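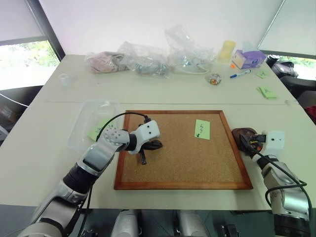

Progress report to the Lanbridge program office, March
Project: Learning two-arm tabletop work from short corrections
Prepared by Halina Szulc

Summary

The correction method works on the real arms, and it works better than we wrote in the proposal. We promised you a first comparison by the end of this period and we have one. On our hardest task family, placing and picking small objects on a cork board, the policy trained with corrections finished 78 percent of its trials. The same network trained on plain demonstrations alone is well behind it, and the gap is widest on objects it had few demonstrations of. I had hoped for a result like this by summer, so the whole group is pretty excited!

What we did

As a reminder, the idea is to stop collecting full demonstrations once the policy is halfway decent. An operator watches the arms run, takes over for a moment when things start to drift, and hands control back. Only the few seconds around the takeover go into the next round of training, with extra weight on the moment just before it. We now have 3,000 of these clips, all cleaned and labeled, and the labeling is in much better shape than it was in the fall. Two of us went back through the early clips and fixed the start times, which had been set by a button press and were often late.

We trained in 4 rounds. The first two gave us most of the gain in reaching and grasping. The later ones helped mainly with the handoff between the arms, where one arm has to keep still while the other finishes. That behavior barely showed up in the demonstrations, and it was lovely to see it come out of the corrections.

The cork board tasks

We moved to cork for this period at the suggestion of the Pundside group, who review our plans twice a year. Their point was that our old surface was too easy: one flat color, so anything lying on it stood out. They were right. When we first switched, the arms would hover over a bare patch and close on nothing. 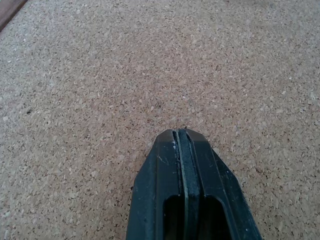
Most of those empty grasps came from the close-up view, where the speckle of the cork gives the network a lot of texture and very little to tell it how high the fingers are. We tried two fixes. The first was random cropping and color changes on the close-up images during training, which helped a little. The second was to feed in the last second of arm motion together with the image, and that made a real difference -- the policy now slows down on approach and backs off if it has not found anything. I would like to run this part again with a different random seed before we lean on it in a paper.

We also kept the far side of the table cluttered during trials. It makes for a busier view, and I think it is a fairer test of what the method will meet outside the lab.

What is not working yet

Soft things are still hard. The policy grips them well enough but often lets go too early, and our corrections do not fix this, probably because operators take over too late to show anything useful. Small upright objects get knocked over more than I would like, too.

The Głowacki simulator, which we planned to use for pre-training, has cost us more time than it has saved. Its contact model is fine for hard parts and poor for anything that bends. I suggest we drop it for the rest of the year and put those hours into real clips.

Budget and people

Spending is on plan. We have one change to ask for: the money set aside for simulator licenses would be better spent on spare gripper fingers and a second operator station, so that collection can go on while someone else is running trials. A short request is with your office already.

Next period

We will repeat the main comparison with new seeds and with objects that were in neither training set. We will also start sharing clips with the Zindell team, who have a different pair of arms and want to see if our corrections carry over -- a question I am very curious about myself. The labeled clips and the training code will be on the project drive before the next call, with a short guide for anyone who wants to try a round on their own data.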